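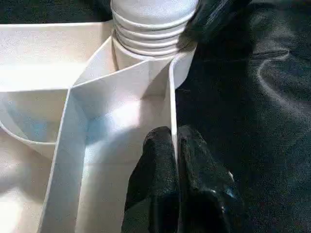
Figure 7.1 A divided white tray from the wrist camera, with one finger of the gripper on each side of a thin divider wall.

Chapter 7
Gathering Examples

Most books on robot learning get to the data in a paragraph. A number of demonstrations were collected, the paragraph says, and then the interesting part begins. This chapter takes the view that the paragraph is where most of the trouble starts, and that a reader who skips it will spend the rest of the project blaming the wrong thing.

Look again at Figure 7.1 and ask what a learning system could take from it. A person sees a tray and a gripper and fills in the rest: which wall matters, how far down the fingers reach, what the operator probably meant to do next. None of that is in the pixels. The white plastic is so bright in places that it has lost its surface, and the fingers run out of view at the bottom. Whether they are squeezing the divider or only standing beside it cannot be read from this one view. The record of finger width might settle the question, if it was saved, and if its clock agrees with the camera's. Those are two large ifs, and we will spend Section 7.3 on them.

What counts as an example

The word "example" is used loosely in this field. It may mean a single image, an image paired with a motor command, or a whole attempt from first movement to last. Project reports often switch between these meanings without warning, usually in the direction that makes the total look bigger. In this book an example is one complete attempt, including the attempts that went badly. A frame is a frame.

We are strict about this for a practical reason. Neighboring frames from one attempt are nearly copies of each other. A set with a great many frames and 19 attempts behind it holds 19 attempts' worth of variety, and often less, as the same operator tends to repeat the same path.

The trouble with good operators

Suppose a small firm, Geteck, wants an arm to handle divided trays. It hires its most skilled operator to record the demonstrations. The recordings are smooth and quick, and everyone is pleased with them. The trained system then drifts a little to one side of a wall and has no idea what to do, for the skilled operator never drifted. Clumsy recordings carry information that clean ones leave out — how to notice an error and how to get back from it.

The usual advice is to add "diverse" data. Be careful with that advice. Ask what varied, by how much, and who checked. Moving the tray by the width of a finger is a change. Turning it halfway around is a different change. Swapping a white tray for a gray one may matter more than either, or may not matter at all, and you will not know until you have held some trays back and tested on them. Few teams do this before the money is spent.

A running case

Through the chapter we follow a project called Duvley, which set out in August to teach one arm to grip thin walls and small containers. It had two operators and 5 trays. We will look at its recording sheet, its labels, and the week it lost when the lamp was moved. The project's own notes called the first set "ready for training." You will be asked to decide whether you agree, and we think up to 7 of the attempts should never have been counted as successes.

What this chapter will not do

It will not tell you how many examples are enough. Anyone who offers a number without knowing the task, the gripper and the test is guessing. It also will not promise that more data fixes a vague goal. If two operators cannot agree on when an attempt is finished, a larger set records their disagreement at greater length.

Before reading on, write down what you would want saved along with the view in Figure 7.1. Keep the list. Section 7.1 begins with the one the Duvley team wrote, and it was short.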